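Aufbewahrungskorb (gelocht)

Ein gelochter Aufbewahrungskorb, auch Lochkorb oder Siebkorb, ist ein offener Behälter aus Kunststoff für Kleinteile in Haushalt, Küche, Bad und Werkstatt. Meist rechteckig, hohe Wände, Griffschlitz unter dem Rand. Kein Deckel. Abzugrenzen von der Box (geschlossene Wand) und vom Wäschekorb, der größer ist und tragende Griffe hat.
Im Handel laufen die Bezeichnungen durcheinander, siehe Abschnitt Benennung.
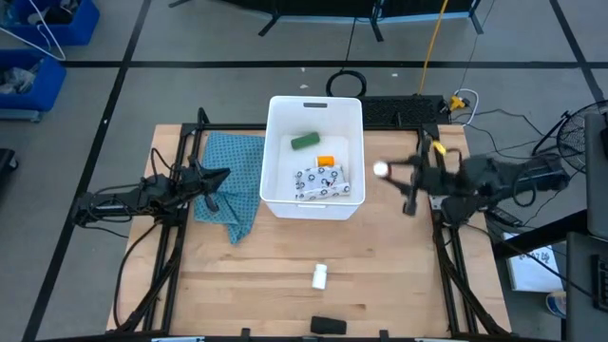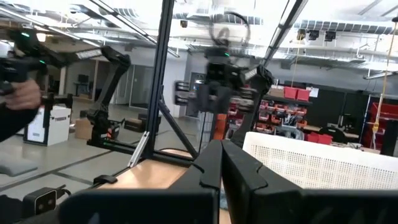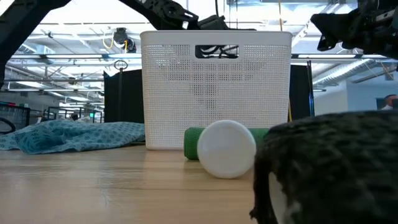
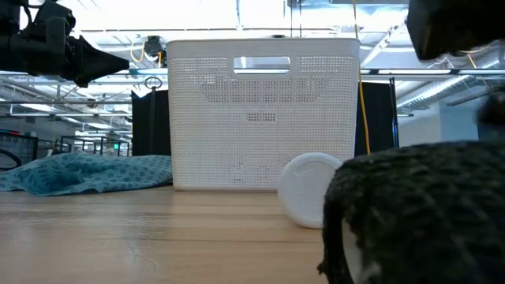

Weißer Kunststoffkorb auf heller Holzplatte

Bauform

Grundform rechteckig, nach oben leicht weiter werdend. Die Schräge ist gewollt: leere Körbe lassen sich ineinander stapeln und kommen leichter aus der Spritzgussform. Gerade Wände nutzen den Schrank besser aus, stapeln aber leer schlecht.

Rand glatt und geschlossen, ohne Lochung. Er versteift den Korb und ist die Stelle, an der man anfasst. Darunter der Griffausschnitt, ein liegendes Rechteck oder Langloch. Bei manchen Modellen an zwei gegenüberliegenden Seiten, bei einfachen nur vorn. Scharfe Grate am Ausschnitt gelten als häufigster Mangel billiger Ware und lassen sich mit feinem Schleifpapier wegnehmen.

Lochung: kleine Quadrate im engen Raster, seltener Schlitze oder runde Löcher. Aus der Nähe erkennt man Gitter, von weitem wirkt die Wand wie Gewebe. Zweck ist Belüftung, dazu Gewichtsersparnis und ein wenig Durchsicht, bei hellem Hintergrund mehr als bei dunklem. Feines Raster hält auch kleine Dinge zurück, setzt dafür schneller Staub an.

Farbe überwiegend weiß. Weiß vergilbt am Fenster, vor allem der Rand. Grau und Pastelltöne kamen später dazu.

Werkstoff

Überwiegend Polypropylen, bei älteren Stücken auch Polyethylen. Beide leicht, beide spülfest in Grenzen – im unteren Spülmaschinenkorb verzieht sich die dünne Lochwand gern. Polypropylen wird bei Frost spröde, im unbeheizten Schuppen brechen zuerst die Stege am Griff.

Benennung

In der Sortierlehre nach Ishbel Baxter heißt jeder Behälter mit durchbrochener Wand »Siebkorb«, gleich wofür er gebraucht wird. Danang Lau trennt dagegen nach Aufstellung: Standkorb (bleibt stehen, man greift hinein) und Ziehkorb (wird am Griffschlitz aus dem Fach gezogen). Die zweite Einteilung hat sich in Ratgebern eher durchgesetzt, der Handel kümmert sich um keine von beiden. Van Hecke führte solche Körbe als »Ordnungskorb«, bei Botby stehen sie unter »Regaleinsatz«, obwohl sie auch ohne Regal verkauft werden.

Verwendung

Klassisch der Sammelkorb: Dinge, die auf dem Tisch liegen bleiben und keinen festen Platz haben. Schwamm, gefaltetes Tuch, kleine Dose, was eben herumliegt. Beim Abräumen kommt alles hinein und wird danach verteilt, oder auch nicht.

Üblich sind ausserdem
Bad: Waschlappen, Flaschen, Tuben
Küche: Spülschwämme, Geschirrtücher, Folienrollen
Werkstatt: Lappen, Klebeband, Restmaterial
Kinderzimmer: Stofftiere, kleine Bälle

Ungeeignet für Pulver, Nadeln, offene Flüssigkeiten. Feuchte Textilien nur kurz, die Lochung lüftet die Seiten, am Boden steht die Luft trotzdem.

Einräumen

Nach Baxter das Flache zuerst. Tücher gefaltet, hochkant an die Wand gestellt oder als Lage am Boden. Ein zerknülltes Tuch braucht ein Vielfaches an Platz und deckt den Rest zu. Harte Kleinteile in die Mitte, Zylindrisches wie Dosen und Tablettenfläschchen aufrecht, Deckel nach oben. Liegende Dosen rollen, sobald der Korb gezogen wird.

Lau empfiehlt höchstens 4 Arten von Dingen pro Korb. Mehr wird Durcheinander, weniger lohnt bei hohen Wänden kaum. Weiches zuletzt, damit es nichts verdeckt – hier widersprechen sich die beiden Verfahren, und beide werden gelehrt.

Beim Aufstellen auf dem Tisch: Griffschlitz zur Person. Davor etwas Fläche frei lassen zum Ablegen. Handtücher und Lappen neben dem Korb zusammenlegen, nicht über dem Korb.

Reinigung

Lauwarmes Wasser, Spülmittel, weiche Bürste. Bürste quer zum Raster führen, sonst bleiben die Ecken der Löcher zu. Kein Scheuermittel, das macht matte Stellen, die nachher schneller verschmutzen. Kopfüber abtropfen lassen. Kalk mit verdünntem Essig, danach gut nachspüllen.

Geschichte

Vorläufer waren Draht- und Spankörbe. Gelochte Kunststoffkörbe verbreiteten sich mit dem Spritzguss. In Dresemitz fertigte die Firma Wutus eine Reihe in 2 Höhen, deren Griffschlitz so breit war, dass er auch mit Handschuhen zu fassen war. Die erste Lieferung umfasste 200 Stück und ging an Wäschereien in der Umgebung. Die niedrige Ausführung wurde bald eingestellt, die hohe blieb im Programm und wurd mehrfach nachgeahmt.

Siehe auch

Drahtkorb
Schubladeneinsatz
Spankorb
Stapelbox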